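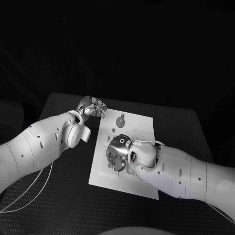 4.2 Recording a demonstration by remote control

1. Set the task board between the two arms, with the knob within reach of both hands.
2. Put on the gloves and hold still for 5 seconds while Rulier matches your hands to the robot's.
3. Press Record and work through the task slowly. Each take stops after 60 seconds.

Note: Keep the hand you are not using just clear of the board.

Caution: Check that the arm cables have slack before you start.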